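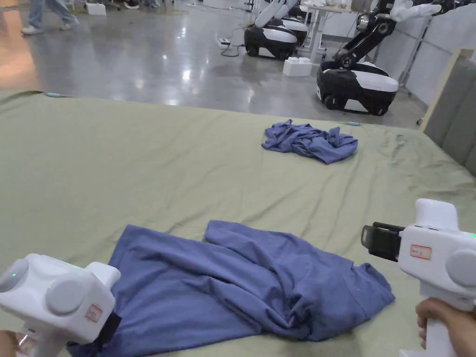
When does the last ferry leave Sturnham on a Sunday?

Ten past nine, and it doesn't wait.

It said that on the board outside the ticket hut, word for word, painted by someone who'd been shouted at. Lorraine read it at four minutes past. Then again, running.

Down the slip, bag banging on her hip. Rain. The wrong shoes, obviously. Her mother's letter in the inside pocket, going soft.

"Tevside?" said the man at the rope.

"Tevside."

"Single or return?"

She hadn't thought. She'd thought about everything else since Bretby, three changes and a bus that smelt of wet dog, but not that.

"Single," she said. Then, "No. Return. How much is it?"

He told her. She counted coins into his hand and came up short, found a two pound coin in the lining, dropped it, picked it up. He had the patience of a man paid by the hour.

Inside it was all hard benches and one other passenger. Old, big coat, a cardboard box on his knees tied up with string. He nodded. She nodded. The engine started up and everything shook, the windows, the benches, her teeth.

"You're Maureen's girl," he said.

She didn't answer. How do you answer that.

"Fairclough. You've got the chin." He touched his own. "Kalevi Savolainen. I mended her clocks."

"She didn't have clocks."

"She had eleven. She had the loudest house in Tevside." He smiled at the box. "On the hour you had to stop talking. We would sit there with our tea and wait."

Lorraine looked at the window. Black, with her own face in it, and behind the face a light or two. Eleven clocks. In Bretby there'd been the one on the cooker and it was always wrong. Her mother had left it blinking the day she went, and Dad never set it, and then it was just how the cooker was.

"She wrote to me," Lorraine said. "In February. I didn't open it."

"No."

"I opened it Thursday."

"Ah," he said. Nothing else for a bit. The boat leaned into something and came back.

He offered her a mint. She took it. It tasted of pocket.

"Is it bad?" she said. "Is she bad?"

"She is seventy-one and she's cross. She fell on the steps and now there's a nurse comes, and she doesn't like the nurse. She hides the tablets in the Piras."

"In the what?"

"The big clock. The Piras. In the bottom, where the weights go down. So it stopped, and she rang me to say it was broken, and I opened the door and out came all these tablets." He laughed, properly, so that his shoulders went. "Two thousand pounds, that clock would fetch. Full of tablets. I told the nurse. Now she isn't speaking to me either."

"But you're going over."

"It's Sunday. I wind them on Sunday." As if she'd asked why he wore trousers. "Late today, because of this." He patted the box. "New spring. Four hundred miles it came, and they sent it to the wrong town."

She wanted to ask did she talk about me. Didn't. Wanted to ask was there a bed. She had enough on her for one night somewhere cheap, if there was a somewhere. The letter hadn't said come. It had said the roses were poor and the gutter was down and the door sticks so you have to lift it. She'd read that line on the train again and again. Lift it. You only tell a person that if.

The engine dropped. Lights coming up now, a wall, some steps, a man with another rope.

"It's uphill," Kalevi said. "I'm slow. You go on ahead if you like, it's the green gate."

"I'll carry the box."

"It isn't heavy."

"Still," she said, and held out her arms.

He thought about it. Then he gave it over, and she tucked it in under her coat out of the wet, and they went up teh steps, him first, one hand on the rail. Halfway up the hill he stopped for breath and put a finger up.

Ten o'clock. She could hear it from the road.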